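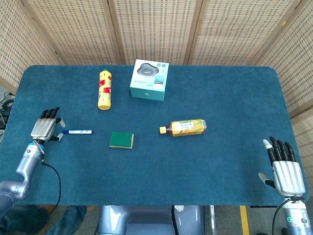 4. Leveling the Davia folding table

15 May 2019
By Tanveer Orakzai

4.1 Open all the legs until each one clicks. A leg that almost clicks will wait until dinner.

4.2 Turn the foot screws by hand. Stop at 10 turns; the eleventh removes the foot.

4.3 Lay the felt mat with the seam side down and smooth it from the center out. Leave it for 30 minutes before putting anything on it.

NOTE: Mats bought before April have a shorter hem. They fit, with some persuasion.

CAUTION: Do not sit on the table. The warranty (form 247) mentions this twice.

4.4 If the table still rocks, check the floor. Floors are not covered by form 247.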